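생활·주거 > 작은방

다누라, 우빗사이드 숙소 방 가구 바꾼다… 침대 옆 협탁은 '위는 트고 아래는 서랍'

2021년 9월 26일

젝소프의 장기 숙소 운영업체 다누라(Darnura)가 우빗사이드(Uvitside) 단지의 작은방 가구를 전부 새로 들인다. 대상은 651실. 침대 옆 협탁과 책상이 먼저다. 옷장은 일단 그대로 쓴다.

납품은 비안키니(Bianchini). 색은 흰색 하나로 정했다. 다른 색도 검토했으나 방이 좁아 보인다는 의견이 많아서 뺐다고 한다. 벽도 희고 문도 흰 방이 대부분이라 가구까지 희면 병원 같다는 반대도 있었다. 그래도 흰색.

입주자 입장에서 제일 크게 달라지는 것은 협탁이다. 지금 쓰는 협탁은 서랍만 두 칸짜리. 깊고, 안이 안 보이고, 위 칸을 열면 아래 칸이 같이 딸려 나오는 물건이 적지 않았다. 새 협탁은 위쪽이 트인 선반이고 아래쪽만 서랍이다. 자기 전에 읽던 책, 안경집, 충전기 같은 것을 위쪽 선반에 밀어 넣으면 된다. 서랍에는 남에게 보이기 싫은 것.

"서랍에 들어간 물건은 안 나와요. 퇴실할 때 나오죠. 그것도 청소하는 사람이 꺼냅니다." 다누라에서 객실 비품을 맡은 루바 세마안의 말이다. 세마안은 지난 7월 퇴실한 방을 돌면서 협탁 서랍에 남은 물건을 적어 봤다. 영수증, 한 짝만 남은 양말, 다 쓴 건전지, 열쇠. 열쇠는 대부분 무슨 열쇠인지 모른다. 보관 상자에 모아 두었는데 찾으러 온 사람이 아직 없다.

협탁 윗면 쓰임새를 두고는 말이 길었다. 처음 안에는 윗면에 스탠드를 고정하기로 되어 있었다. 그런데 스탠드 놓고 나면 남는 자리가 손바닥만 하다. 결국 스탠드는 벽으로 올렸고 윗면은 비워 두기로. 대신 수건이나 얇은 담요를 접어서 올려 두는 자리로 쓰라고 안내한다. 접은 천 한 장 올리면 딱 맞는 크기다.

접는 방법도 안내문에 넣었다. 긴 쪽을 먼저 반으로, 다시 반으로, 그다음 짧은 쪽. 접힌 등 부분이 방 안쪽을 보게 놓는다. 끝자락이 밖으로 나와 있으면 지나가다 걸려서 떨어진다는 것이 청소팀 얘기. 사소한 것 같아도 청소팀이 하루에 제일 많이 다시 접는 게 이 수건이라고 한다.

휴지통 자리도 바뀐다. 지금까지는 책상 밑이었다. 발에 차인다. 의자를 넣으면 안 보인다. 안 보이니까 안 비운다. 새 배치에서는 휴지통을 협탁 옆면에 붙여 놓는다. 침대에서 손을 뻗으면 닿는 자리고 책상에서도 몸만 돌리면 된다. 통은 플라스틱이고 뚜껑 없는 것. 뚜껑 있는 통은 시험 기간에 민원이 제일 많았던 품목이라 일찌감치 탈락했다.

시험은 7월에 방 두 개를 골라 했다. 한 방은 옛 가구 그대로 두고 정리 안내문만 붙였고, 다른 방은 새 가구를 넣고 안내문은 붙이지 않았다. 결과를 숫자로 낸 것은 아니다. 청소팀이 매일 들러 적은 메모가 전부. 메모를 보면 안내문만 붙인 방은 처음에는 말끔했고 뒤로 갈수록 원래대로 돌아갔다. 새 가구 방은 처음부터 끝까지 비슷했다. 아주 깨끗하지도 않고 아주 어지럽지도 않고.

"비슷했다는 게 저한테는 제일 좋은 소식이었어요." 세마안.

책상은 윗판이 평평한 직사각형에 다리는 흰 금속이다. 서랍이 없다. 이 부분은 입주자 사이에서 의견이 갈린다. 우빗사이드에 사는 자이드 나자르는 서랍 없는 책상이 불편할 것 같다고 했다. "펜을 어디 둬요. 컵에 꽂아야죠. 그럼 컵은 또 어디 둬요." 반대로 같은 층의 쿠사이 스마디는 서랍이 없어야 다리를 꼬고 앉는다며 반겼다. 키가 큰 편이라 지금 책상에서는 무릎이 서랍 밑판에 닿는다고.

컵 얘기가 나왔으니 말인데, 책상 위 물건은 '한 개만 남기기'가 권장 사항이다. 강제는 아니다. 자기 전에 책상을 한 번 훑고 컵이든 시계든 하나만 두고 나머지는 제자리로. 컵은 뚜껑이 있는 것이 좋다. 책상 가운데쯤에 두라고 권한다. 가장자리에 둔 컵은 결국 바닥으로 가고, 바닥은 나무다.

바닥. 이 얘기도 해야 한다. 우빗사이드 방 일부는 헤링본 무늬 나무 바닥이다. 단지에서 제일 손이 많이 가는 부분이고 이번 공사 예산에는 들어 있지 않다. 대신 새 가구를 들일 때 바닥을 긁지 않는 것이 설치팀의 첫째 주의 사항이 됐다. 협탁은 끌지 말고 들 것. 책상은 두 사람이 들 것. 바닥에 펠트를 붙이고 나서 놓을 것. 펠트가 다 닳으면 안내실에서 그냥 준다.

물걸레는 꼭 짜서 쓴다. 결 방향대로 닦으라는 말이 흔한데 헤링본은 결이 두 방향이라 그게 안 된다. 청소팀은 방 안쪽에서 문 쪽으로 한 방향으로만 닦는다. 얼룩이 남으면 마른 천으로 한 번 더. 세제는 안내실에 비치된 것만 쓰라고 되어 있으나, 다 떨어졌을 때가 많다는 게 입주자들 얘기다. 다누라는 재고를 늘리겠다고만 답했다.

전선도 문제다. 책상 밑으로 늘어지는 전원선. 새 책상에도 선을 감추는 장치는 없다. 비안키니가 선 정리함이 달린 모델을 같이 제안했지만 값 차이가 있어서 빠졌다. 다누라는 책상 다리를 따라 선을 묶어 내리는 끈을 방마다 주겠다고 했다. 끈 색은 아직 못 정했다. 흰색이면 때가 타고 검은색이면 흰 다리에 너무 튄다는 의견.

이번에 들어오는 가구는 협탁과 책상을 합쳐 1164점이다. 방 수의 두 배가 안 되는데, 일부 방은 책상이 벽에 붙박이로 되어 있어 바꾸지 않기 때문이다. 붙박이 책상 방에는 협탁만 들어간다. 휴지통은 예비분까지 약 1000개를 따로 주문했다.

붙박이 방 입주자들은 좀 섭섭한 눈치다. 이쪽 책상은 나뭇결 무늬라 흰 협탁과 안 맞는다는 것. 다누라는 윗판에 붙이는 흰 시트를 검토 중이라고 밝혔다. 언제까지인지는 말하지 않았다.

설치는 동별로 한다. 입주자가 있는 방은 전날 안내를 받고 협탁과 책상 위를 비워 두어야 한다. 서랍 안도 비운다. 설치팀은 서랍을 열지 않는다. 물건이 남아 있으면 그 방은 건너뛰고 맨 뒤로 미룬다. 귀중품은 안내실에 맡길 수 있고 맡길 때 표를 써 준다. 표 잃어버리지 말 것.

방을 비우는 동안 짐을 어디 두느냐는 질문이 제일 많았다. 침대 위에 두면 된다. 설치팀은 침대를 건드리지 않는다. 문 앞과 난방기 앞에는 놓으면 안 된다. 소화기함이 있는 방은 그 앞도 비워야 한다. 가구를 옮기다가 소화기함을 딴 데로 밀어 놓는 경우가 있는데 설치가 끝나면 반드시 원래 자리로. 이건 입주자도 확인해 달라고 한다.

옛 가구는 어떻게 되나. 멀쩡한 것은 젝소프 안에서 필요한 집에 그냥 나눠 준다. 가져가는 것은 각자 알아서. 서랍이 뻑뻑한 것은 양초를 레일에 문지르면 한동안은 쓸 만하다고 청소팀이 귀띔했다. 손잡이가 빠진 것은 손잡이 없이 준다. 신청은 안내실 게시판에 이름을 적으면 되고, 선착순.

배치도는 로신 헤가티가 그렸다. 젝소프에서 작은방 정리 강좌를 여러 해 해 온 사람이다. 배치의 순서는 간단하다. 침대, 협탁, 휴지통, 책상. 문을 여닫는 데 걸리는 것이 있으면 처음부터 다시. 헤가티는 협탁과 책상을 나란히 붙이는 쪽을 권한다. 두 가구 사이에 어중간한 틈이 있으면 거기로 뭐든 빠진다. 충전기가 제일 잘 빠지고 그다음이 양말이다.

높이가 다른 가구를 붙이면 보기 싫지 않냐는 물음에 헤가티는 "보기 싫죠. 그런데 편해요"라고 했다. 협탁이 책상보다 낮으니 앉아서 팔을 내리면 선반에 손이 닿는다. 책상에서 쓰던 공책을 선반에 넣고, 자기 전에 침대에서 다시 꺼낸다. 서랍 손잡이는 작고 가로로 길쭉한 것이라 옷이 덜 걸린다.

강좌에서 쓰는 방법 몇 가지도 안내문 뒷면에 실렸다. 협탁 윗면에는 천 한 장 말고는 밤새 두지 않는다. 선반은 일주일에 한 번 통째로 비운다. 비운 것을 다시 넣을 때 손이 안 가는 물건은 서랍으로 내리고, 서랍에서도 손이 안 가면 휴지통이나 나눔 상자로. 서랍은 반만 채운다. 꽉 찬 서랍은 닫을 때마다 밀어 넣게 되고 그러다 뒤로 넘어간 물건은 영영 못 찾는다.

옷은 협탁에 두지 않는 게 원칙이다. 그런데 다들 둔다. 헤가티도 안다. "잠옷 정도는 접어서 두세요. 입던 바지를 걸쳐 놓는 것만 하지 마시고." 의자 등받이에 거는 것도 비슷한 문제인데 이번 안내문에서는 뺐다. 다 쓰면 아무도 안 읽는다는 이유로.

비용은 입주자에게 따로 받지 않는다. 월세 인상 계획도 현재로서는 없다는 것이 다누라 설명이다. 나자르는 '현재로서는'이라는 말이 마음에 걸린다고 했다. 이 부분 다시 물었으나 같은 답이 돌아왔다.

가구가 망가졌을 때 책임도 이번에 다시 정리했다. 서랍 레일, 손잡이, 다리 나사처럼 쓰다 보면 풀리는 부분은 다누라가 고친다. 윗판을 칼로 긁었거나 뜨거운 냄비를 올려 자국이 난 경우는 입주자 부담. 컵 자국은 애매하다. 세마안은 닦아서 지워지면 그만이고 안 지워지면 사진을 찍어 안내실로 가져오라고 했다. 일단 받아 보고 결정하겟다는 얘기.

설치 뒤 바로 확인할 것도 있다. 서랍을 끝까지 한 번 빼 본다. 책상을 두 손으로 눌러 흔들리는지 본다. 흔들리면 그 자리에서 말해야 설치팀이 나사를 조여 준다. 나중에 말하면 순번을 기다려야 한다. 방바닥이 고르지 않은 방도 있어서 책상 다리 밑에 얇은 받침을 끼우는 경우가 있다. 받침은 떼지 말 것.

할릴로비치 씨도 한마디 보탰다. 우빗사이드에서 가구 수리를 해 온 벨리미르 할릴로비치. 옛 협탁은 거의 다 그의 손을 거쳤다. 새 것은 고칠 데가 적어 보인다고. 서랍이 하나니까 고장도 하나라는 계산이다. 다만 트인 선반에 책을 무겁게 쌓으면 가운데가 처질 수 있으니 두꺼운 책은 바닥 쪽이 아니라 책상 위에 세워 두는 게 낫다고 했다. 책상 위에는 하나만 남기라는 헤가티의 권장과는 좀 어긋난다. 둘이 아직 그 얘기는 안 해 봤다고 한다.

흰 가구 닦는 법은 의외로 물어보는 사람이 없었다. 마른 천으로 먼지를 먼저 털고, 그다음 젖은 천, 다시 마른 천. 순서가 바뀌면 먼지가 얼룩이 되어 번진다. 볼펜 자국은 지우개로 먼저 해 보고. 매직 블록 종류는 윤이 죽으니 구석에 먼저 시험해 보고 쓴다. 손잡이 주변이 제일 빨리 누레진다.

창틀과 난방기 청소는 이번 건과 별개로 원래 하던 대로 간다. 세로관 난방기는 관 사이에 먼지가 낀다. 긴 솔이 있어야 하는데 층마다 하나뿐이고 늘 누가 쓰고 있다. 입주자 요청이 많아 솔도 추가로 사기로 했다. 낡은 양말을 자에 씌워 쓰는 사람도 있다는데 그것도 된다고.

문에 붙이는 종이 안내는 줄이기로 했다. 설치 안내, 정리 안내, 휴지통 안내까지 다 붙이면 문이 안 보인다. 다누라는 두 줄 이내로 줄인 작은 안내 한 장만 문에 붙이고 나머지는 협탁 서랍 안에 넣어 두겠다고 밝혔다. 서랍에 들어간 물건은 안 나온다던 앞의 말이 생각나지만 일단 계획은 그렇다. 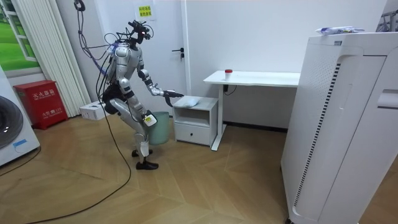 일정은 동별 게시판에 먼저 붙고 문자로도 나간다. 날짜를 바꾸고 싶으면 안내실에 직접 와서 말해야 한다. 전화로는 안 받는다. 같은 방을 쓰는 사람이 있으면 둘 다 서명해야 하고, 한 사람이 장기 외출 중이면 문자 동의로 대신할수 있다.

옷장 교체는 협탁과 책상이 다 들어간 다음에 따로 정한다. 다누라는 입주자 의견을 더 듣겠다고 했다. 의견함은 안내실 옆 정수기 위에 있다.

분류: 작은방 / 가구 / 정리

최근 기사
- 젝소프 중고 가구 나눔, 이번엔 책장과 의자
- 수건 오래 쓰는 세탁법, 섬유유연제는 덜 넣는다
- 나무 바닥 긁힘, 어디까지 혼자 고칠 수 있나
- 좁은 방 휴지통 고르기
- 우빗사이드 공용 세탁실 이용 시간 변경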